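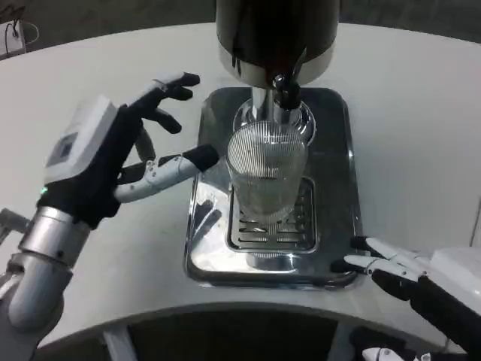 Tea Counter FAQ

Welcome to the Plavard help pages! We get a lot of friendly mail about the tea counter, and most of the questions come around again sooner or later, so we've gathered our answers on one page. If yours isn't covered, write to us through the contact form and we'll be glad to help.

Which glass should I put under the nozzle?

Any heat-safe glass that stands steadily on the grate and leaves a bit of room below the nozzle will do nicely. We're partial to a tall, clear one with ribbed sides, partly because it's easy to hold and partly because you can watch the color of the tea as the glass fills (a small pleasure, but we do enjoy it). Stemmed glasses and very wide bowls are best kept for something else.

Where exactly does the glass go?

Set it upright on the slotted grate, right below the nozzle, before you start pouring. If you're used to holding your cup up to a faucet, this may feel a little strange for the first day or two, but the grate is there to hold it for you. Once the last drops have fallen, lift the glass straight up and then toward you.

Can I pour less than a full glass?

Of course! Plenty of our customers like a short, strong tea, or just a taste before they settle on a flavor. Press the button once to start and again to stop. There is no smallest amount.

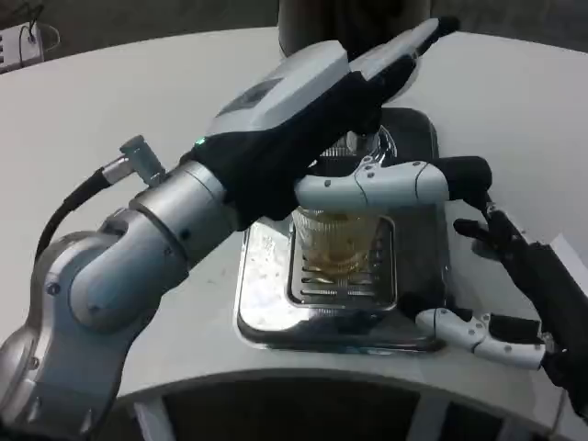

A short pour of tea-colored liquid in a ribbed glass, over the drip tray.

How hot is the tea?

Hot enough that we'd ask you to be patient with it. Take hold of the glass near the top, above the tea, and give it a couple of minutes before the first sip. For children, we suggest pouring into a mug with a handle and adding a little cold water or milk.

My drip tray is covered in spots. Is something wrong with it?

Not at all. Polished steel shows every drop and fingerprint, and if your water is hard you'll see marks again by the afternoon no matter how lovingly you wiped in the morning. Lift out the grate, wash it and the tray with warm water and a little dish soap, rinse well, and dry them with a soft cloth. For stubborn spots, leave a cloth dampened with white vinegar on them for 8 minutes and rinse again. Please stay away from steel wool and scouring powder, as the scratches won't come out.

How often should I empty the tray?

Once a day is plenty in most homes. In an office or a waiting room, have a look at lunchtime as well.

My glasses have gone cloudy. What can I do?

Tea and hard water both leave a film, and it loves to settle between the ribs. Soak the glass in warm water with a spoonful of baking soda, go over it gently with a soft bottle brush, and let it dry upside down on a towel.

Which teas do you carry?

Our two house blends are Akanda, a full-bodied black tea, and Vasis, which is lighter and a touch floral. Both are sold by the box, and you're welcome to ask for a sample of each with your first order.

Can I order a spare grate?

Yes, ask for part 389 and we'll mail it from our Plindier warehouse. Spare parts usually go out within 2 working days.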